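Jul 27, 2022

Second day with the Gramport hand-held kit, the one on loan from Arthorpe until the end of the week. Notes while I still remember things!

Unpacking was easy (good case, bad manual). The manual gives you 8 pages on charging and one paragraph on how to hold the thing, and the paragraph is wrong for left-handers. I went by feel in the end. The grip is comfortable enough, but after a long stretch my wrist knew about it – I'd like a strap, or at least a spot to rest the thumb.

The fingers close evenly and I really like the blue pads. Ask them what a spare pair costs. The price list from June only has the full kit at 2000 and the service plan at 500 a year, and I can't tell if pads count as service or as parts. Prerkalbridge put theirs under parts, I think?

Clip count so far is 241, which is more than I got in two days with the old Khổng unit. File names are a mess, though. It starts numbering over every time you power it off, so rename before you copy, please, or you'll overwrite mine like I overwrote mine.

Today was fruit and vegetables on the table with the flowered cloth, next to the red tray. Oranges are a nice size for these fingers to try. Taro I want to do slowly, the skin is hairy and I don't know yet how the pads feel about that.

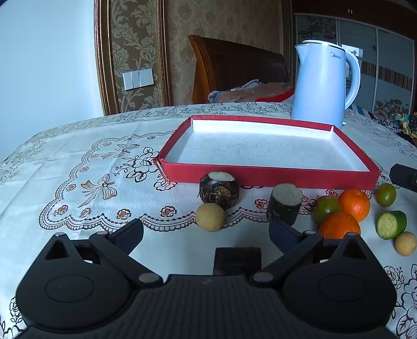 Still to do: email Arthorpe about the strap and the numbering, charge both batteries tonight, and find out if the loan can run over the weekend – I'd rather not rush the write-up.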